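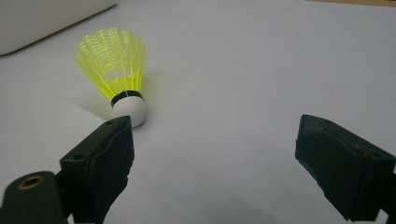 Kick loses its low end when the bassline comes in (mono only)

Posted by Fuad Bogale in Mixing and Mastering

I have a techno track at 132 bpm with a four-to-the-floor kick and a rolling bass on the offbeats. The bass goes through an auto-panner and then a short stereo delay, 18 ms on the left and 23 ms on the right. In headphones it sounds fine. When I sum the master to mono the bass goes hollow and the kick seems to lose weight as well. I have already tried cutting the bass at 50 Hz, which made it thinner and did not fix the kick. The kick is a single mono sample, tuned to G. It needs to work on a club system, and the label (Rotudville) wants a 12-inch cut from the same master.

3 replies

Tyyne Aaltonen
The delay is your main fault. Two copies of the same signal 5 ms apart, summed to mono, give a comb filter with its first notch at 100 Hz and further notches at 300, 500 and so on. That is the hollow sound. If the dry signal is still in the mix as well, the pattern is more complicated but no better.

Split the bass into two channels at 120 Hz with a linear phase crossover. Keep the lower channel mono, with no panner and no delay. Put the effects on the upper channel only. You will still get some combing above the split, so turn the delay down until the mono version is acceptable.

The kick is a separate matter. Check whether the tail of the kick overlaps the first bass note. If it does, shorten the kick or duck the bass by 3 or 4 dB with a fast release. Moving the bass a few milliseconds later can also help - try flipping its polarity first and keep whichever setting is louder in mono.

For the vinyl cut, wide low end is a problem for the engineer too. Ask them where they want it summed before you send anything.

Kauko Lahtinen
just put a limiter on it

Crisóforo Xolalpa
Agree with the crossover. One addition: some auto-panners change level as well as position, so the bass dips at the centre of each sweep. Look for a pan law setting and compare the options in mono. A limiter will not restore anything that has already cancelled.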